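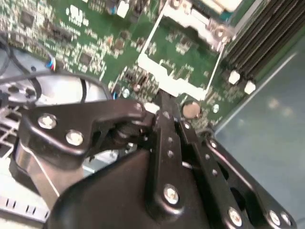

Start with the Mernance pledge: 38 pages on growing the economy while using less of everything. Pause for the laugh. The cloud comes up on page nine as a way of doing without stuff. Point to the motherboard - green, yes, but that's the colour. It still had to be dug up, smelted and shipped.

Anastasia Kyriakidis | 15 Dec 2025 | 2 min read

Next, the Suretti petition. We got 1507 signatures and a reply thanking us for our passion. Read the reply aloud, slowly. 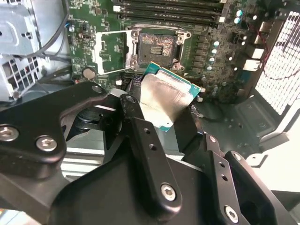 Then the March meeting, where Triin Toom asked who'd be consuming less and was told "the sector". Don't do the voice. 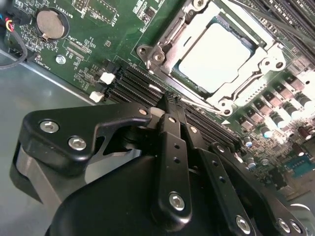
So is shopping better enough?
It helps at the margins, but the big decisions on mines, power and freight get made well before anyone reaches a till.

Skip the Skekon slide if running late. It's mostly arrows.

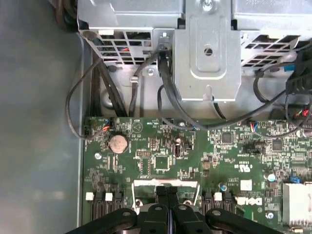

Finish on organising: unions, tenants, the council ballot. Styliani has the sign-up sheet by the door. Leave time for the bloke with the comment.

We use cookies to improve your experience. Accept | Manage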